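Review: The Mistoner Exhibitor Kit for Conference and Trade Show Stands

Published 11 Jan 2022
Reviewed by the Events and Exhibitions Desk, Voststead Business Resource Centre

Summary of findings

The Mistoner Exhibitor Kit is a portable stand package for organisations that attend scientific meetings, trade fairs and public exhibitions. It is supplied in two wheeled cases and is intended to fill a standard three-metre shell scheme space. The Centre bought one kit at the full published price of £1,326 and used it at seven events, beginning with a regional life sciences meeting in June. We recommend it to small and medium-sized exhibitors who attend several events a year. We do not recommend it to those who need to show heavy equipment, for the reasons set out under Shelving and load.

What is supplied

The kit contains a folding frame, a printed fabric cover for the back wall, a counter with a lockable cupboard, two clip-on lights, a literature rack and a set of four shelves. A carry bag holds the fixings and a printed guide. Artwork for the back wall is included in the price for the first order, provided that the files are sent in the correct size. A replacement cover costs £584, and exhibitors who change their message each season should allow for this in their budget.

Power leads are included for the lights only. Any exhibitor who intends to run a screen will need to bring a separate lead and should check with the venue whether it must be tested beforehand.

Assembly

The guide states that two people can put up the stand without tools. We found this to be correct. Our staff took a little under an hour at the first event and much less than that by the third. The frame opens in one movement and locks at four points. The cover is held by a strip along each edge, and it should be fitted from the top corners downwards. When we began at the bottom, the fabric creased and had to be removed.

The drawings in the guide are clear, but the text is small and the section on the counter refers to a part by two different names. Olvera, the distributor, supplied a corrected page on request.

Appearance on the exhibition floor

Print quality is good. Colours matched our proofs closely, and lettering could be read from the far side of the aisle. The fabric does not reflect overhead lighting, a clear improvement on the rigid panels we used previously. After seven events there is slight wear at the lower corners and one mark that has not washed out.

The lights are adequate in a hotel function room but weak in a large hall. At the Bilolwood Conference Centre, where the ceiling is high and the stands are set well apart, the upper part of our back wall appeared dull in comparison with neighbouring exhibitors. Stronger lights are sold separately and fit the same brackets.

The counter

The counter is the best part of the kit. It is steady, it stands at a comfortable height for conversation, and the cupboard is large enough for two laptop bags and a supply of leaflets. The lock is simple and should not be relied upon overnight. Delegates at scientific meetings often wish to make notes or leave a business card, and the top gives sufficient room for both alongside a small display.

Shelving and load

The four shelves hook into the uprights of the frame and can be set at different heights. They are suitable for brochures, boxed samples and light goods. They are less suitable for anything bulky. With the shelves fully laden, the frame leaned forward by a visible amount, and we moved the heavier items to the counter as a precaution.

Exhibitors with larger products should consider a free-standing metal unit placed beside the kit. This takes up floor space, and the organiser's rules on height and distance from the aisle should be read before one is ordered. Several venues also require that tall units be fixed or weighted at the base. Goods of similar size look best when placed in a single row on each level, with the front of every item facing the visitor.
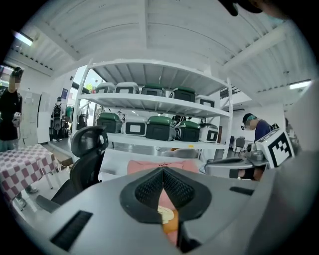
Transport and storage

Both cases fit into the back of an estate car with the rear seats folded. The larger case is heavy, and two people should lift it. The wheels ran well on hard floors but were poor on gravel, and one handle had become loose by the end of our trial. Olvera replaced it under the guarantee and did not ask for the case to be returned.

For storage, the cover should be rolled with the printed side outwards. The guide does not mention this, although the advice appears on the supplier's order form.

Cost in use

The full price includes delivery to mainland addresses. With the stronger lights added, our total came to £1,541. Hiring a comparable stand would have cost more than this by our fourth event, without any choice over the artwork. Organisations attending only one or two meetings a year will generally find hire more economical, particularly where storage space is limited.

Customer support

Telephone enquiries were answered promptly during office hours. Written enquiries took longer, and one message concerning artwork sizes received a reply only after a reminder. The guarantee covers the frame for five years and all other parts for one year. Accidental damage to the fabric is excluded.

Ratings

Ease of assembly: 4 out of 5
Appearance: 4 out of 5
Strength: 3 out of 5
Transport: 3 out of 5
Value for money: 4 out of 5

Terms of this review

The Centre receives no payment from Mistoner or from Olvera. Prices are those charged at the time of purchase and include VAT. Member organisations wishing to inspect the kit before placing an order may arrange to do so at the Voststead office by written appointment.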